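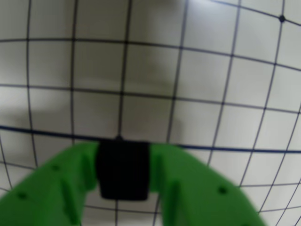 How do I get old marker off a white gridded board without taking the printed lines with it?

Use lukewarm water with a small drop of dish soap on a soft cloth, wipe along the lines, and leave alcohol and scrubbing pads in the cupboard until you've tried a corner.

Ticket 934
Opened: May 24, 2019
Customer: Nelli Räsänen, Lenstead sewing room
Product: Sekix white grid board, navy lines
Status: Closed

Customer wrote:

Hello, and thank you in advance for reading all of this, I know I go on a bit. We have one of your white grid boards, the kind with the thin navy lines and one thicker blue line going across, and the little black dot at a crossing near the corner. We use it for laying out quilt blocks and for planning who gets which bit of the wall at the spring show, so it gets written on nearly every day. I adore it and so does everybody who comes in.

My trouble is the marker. Somebody used the wrong pen (I have my suspicions but it was a very busy afternoon) and now there is a gray haze over the squares on the left side. I've wiped it dry with the felt eraser until my arm hurt. The haze moves around a little and then settles down again! I'm frightened of using anything stronger. My sister swears by the orange Dralico spray for her kitchen, but her kitchen doesn't have lines on it.

My second question is smaller. What is the dot for? We have all been guessing.

Reply from Badawi support:

Hi Nelli, thank you for such a nice clear letter, and please don't worry about the length – it saves us asking you things twice. I'm glad the board is earning its keep.

Haze that moves when you rub it is usually good news. It tends to be fine marker dust that the felt has been picking up and putting back down again, and a wrong pen leaves something that stays put. So before anything else, would you wash the eraser, or just set it aside and use a clean cotton cloth? Old T-shirts are lovely for this.

Then please try it like so:

Mix a drop of dish soap into a bowl of lukewarm water.
Wring the cloth out well, so that it doesn't drip.
Start in one bottom corner and wipe along the lines, a few squares at a time, turning the cloth often.
Go over it again with plain water and dry it with a second cloth.

Please hold off on the Dralico spray for now. I can't tell you it would hurt the lines, but I can't tell you it wouldn't, and I'd hate for the test to happen in the middle of your board.

About the dot: it's a starting point for anyone who copies a layout from paper. You mark the same crossing on your paper plan and count squares from there. The thick line does a similar job for up and down. Plenty of people never use either one and get along beautifully.

Customer wrote:

Well, I feel silly about the eraser. I turned it over and it was nearly black. The T-shirt and soapy water took off most of the haze the first time through, and I did it again after lunch and it's so much better! The lines look just the same as before, I checked them against a part we never write on.

There are still a few strokes that won't budge, in the squares just over the thick line. Those must be the wrong pen after all. You can read half of the word "borders" if you know it's there.

Reply from Badawi support:

That's a big step forward. For the last strokes, try going over them with an ordinary dry-erase marker, let it sit for 10 seconds, and wipe while it's still fresh. The new ink often loosens the old. Stay on the white as much as you can, and where a letter crosses a line, dab at it gently. Do one letter first and have a look at it in good light before you carry on.

If you end up wanting a fresh eraser, the refill pads are item 271 and the cloths are item 125. Any clean soft cloth works just as well, so please don't buy them on my account.

Customer wrote:

One letter first, as instructed, then the whole word. The "b" has left a faint gray curve and the rest came up clean. I can live with the "b". I've taped a note by the pens saying which ones are allowed, and hidden the others in the button drawer, where I expect I'll forget them.

We started our wall plan from the dot this morning and got into a small argument about whether to count the first square. Which is it?

Reply from Badawi support:

The dot itself is zero, so the first line you come to is one. Good luck with the spring show, and I'm closing the ticket now, but just reply here if that "b" starts to bother you and it will open again by itself.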